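October, workshop notebook – limewash trials, carrying on from last page

Started just after 8. Cold in here, heater on for the first hour. Sample boards from the Mistthorpe job finally cured enough to rub. Results not great. Board with the neat lime putty wash chalks badly, comes off on a sleeve. Casein one much better, hardly anything on the cloth. Tallow one somewhere in the middle but it has gone a bit yellow at one end, which the client won't like.

Mix as used this time, so I don't have to work it out again: putty let down with clean water to the thickness of skimmed milk, sieved twice. Second sieving is worth the bother, got a fair pinch of grit out. Casein went in at 30 g to the litre, soaked overnight first. Should have been stirred more, there were lumps at the bottom of the bucket this morning and those are lost strength. Next batch soak it, stir it, leave an hour, stir it again.

Pigment. The Rillero ochre is stronger than the old stuff. What looked right wet has dried two shades paler as usual but still too orange. Cut back by a third and try with a touch of raw umber. Write the weights on the BACK of the board please, in pencil. Pen bleeds through, we lost all the labels on the Zondcombe set that way. 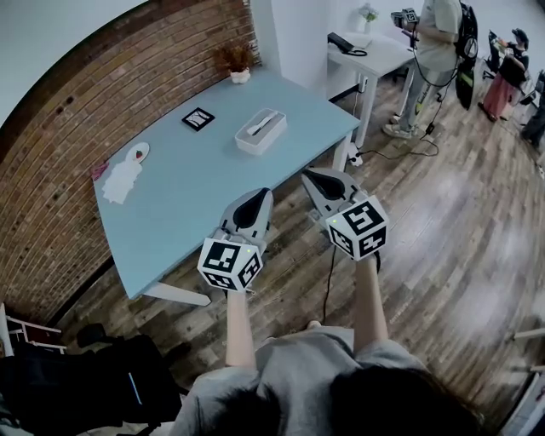 Coats. Everyone puts it on too thick, me included. Five thin ones beat three heavy ones, and the wall has to be damp before each. Mist, wait until the shine goes off, then brush. Crosshatch, big soft brush, don't go back over it. Bare brick is going to be the real test as all the boards so far are lime plaster, and brick drinks at a different rate in every course. Red-brown brick like the wall behind the blue table is about the worst for it, the colour grins through until the third coat at least and you lose your nerve and thicken the mix. Don't. It goes on looking like dirty water and turns white overnight.

Also on brick: check what's been on it before. Any old masonry paint and the wash just sits on top and flakes. Drop of water test, if it beads then no. Mistthorpe passed on the north side, failed on a strip under the window where somebody has clearly had a go with something waterproof. That strip needs poulticing or it needs leaving alone. Ask which they want before pricing.

Quantities. Client has 300 square metres all told incl. the outbuildings. Their budget is 3,000 for materials and labour and it isn't going to stretch to five coats everywhere, I have told them so. Suggested five on the weather side, three in the yard. Waiting to hear.

Pētersons putty order – 2 tubs short on delivery. Rang, they say tomorrow. The older tubs at the back are better anyway, use those first for the finish coats, fatter and no grit at all. Keep a skin of water on top. One lid was left off and there's a crust on it like stale cheese, have scraped it off and it's alright underneath.

Gloves and goggles when sieving. Got a splash on the wrist and it itched untill lunch.

To do
casein batch again, stirred properly
ochre down a third, plus umber, new board
rub test on the tallow board in a fortnight, see if the yelow spreads
find some spare bricks and do a proper brick panel, five coats, photograph each one dry
wash the big brush, it was left standing on its bristles

4.15, stopped. Boards left flat under damp sacking, mist them first thing.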